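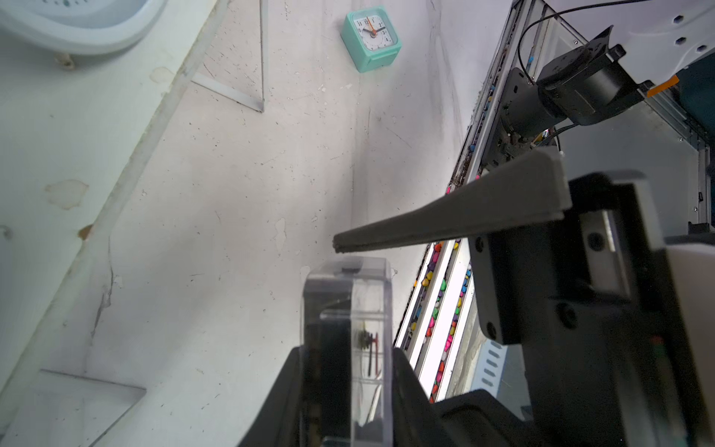
Page 115

Lolum (bead-sorting arm)

Lolum is a home-built robot arm that lives in the shared workshop at Harent, and I'm one of the people who keeps it going. This entry covers the arm, its gripper and the sorting rail next to it. For the older belt machine, see Trarnari.

The gripper has two fingers on a black body held together with round-headed screws. They're long and tapered, with a narrow groove down the length, and I love them! The first set was short and stubby and kept knocking into the rail (we got through 5 pairs before we gave up on that shape). The current drawing is the Viklund pattern, named after the street where we used to meet.

Beads sit in clear channels on a metal frame, in lanes side by side, pink and yellow and all the rest. A black motor with a servo on it is mounted higher up the frame. Spilled bits tend to gather along the edge up there — brush them off before you start, or a lane will jam and you'll be picking at it with tweezers all evening.

A tall clear plastic box stands by the gripper, and grabbing it is still the hardest job we've given the arm. Clear walls give the wrist camera very little to go on, so we aim for the rim, where the light usually catches. Our best run so far was more than 100 grabs in a row at slow speed, and then I got greedy and turned the speed up.

The little mint-green clock leaning against the wall is handy for timing runs by eye. The wall itself needs paint, and has for years.

Known problems

Lane 6 feeds unevenly when the rail is set too flat. The left finger loosens on long runs, so check it with a hex key between sessions. Cable routing at the servo was redone in September and is still a bit short — leave some slack if you swap the motor.

Entry last changed 26 May 2025. See also: Trarnari, Viklund pattern, bead feeders.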